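# Drive extraction: the grip force fault

Most of January went into one fault on the teardown cell. The cell takes desktop towers apart for parts recovery, and the step that kept failing was pulling the hard drive with its caddy. The task runner is Pluvov, our own scheduler, and the motion code sits under it in a package called Nomar.

The symptom: Pluvov logged error 3801 (object lost) partway through the lift, opened the gripper, and sent the arm home. The drive was still in the fingers when it did that. The first time, it dropped back into the case and bent a SATA plug. The second time it landed on the memory slots, and that board was scrap.

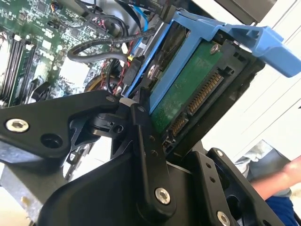

*Drive and caddy in the gripper, connector end toward the linkage.*

I started with the wrong suspect. The caddy is plastic and flexes, so I assumed real slip and raised the force setting. The error rate did not change. I then logged finger position at 1000 Hz through a full set of lifts and got 13 faults out of 68. In every one of them the finger position moved by a small amount, then stopped. A slipping part keeps going. These traces showed the drive rotating in the grip and settling at a new angle, with the jaws closing slightly to follow it.

Nomar treated any closing motion after "grip confirmed" as a lost object. The threshold was copied from the CPU pick, where the part is rigid and flat and a change that size does mean it's gone. It had never been set for the drive.

Two changes went in:

- The lost-object check on the drive step now needs full closure, or continued motion past a time window.
- On a lost-object error the gripper holds position and the arm stops. It no longer opens by itself.

The second one matters more to me. Opening on an error was a default from the old Otholm cell, which handled empty cartons. Over an open case it's the worst available response, and it's a hazard for anyone reaching in to clear a jam.

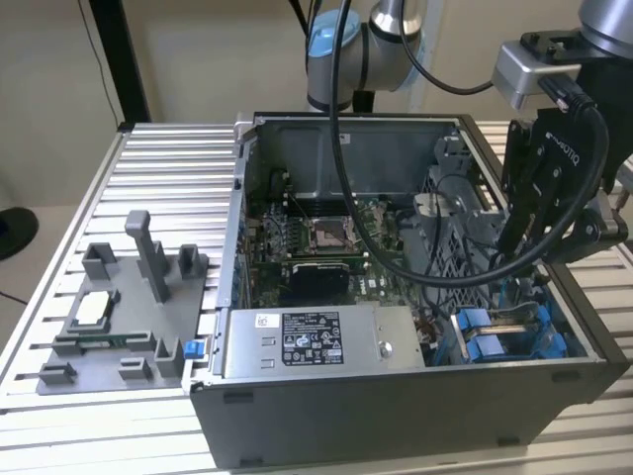 The cable is still on the list. If the arm takes the short path back from the drive cage, a loop can catch on the chassis and pull at the wrist, and a pull like that also shows up in the force signal. For now I have added a waypoint that lifts the gripper straight up before any sideways move. It costs a little cycle time.

Clearing procedure has changed too. Before a hand goes near the gripper, the arm is put in protective stop from the pendant, and the program stays unloaded until the hand is out. Pausing Pluvov doesn't count, because a paused job can be resumed from another terminal.

The Picard branch still has the old threshold. Don't run drive steps from it until I merge.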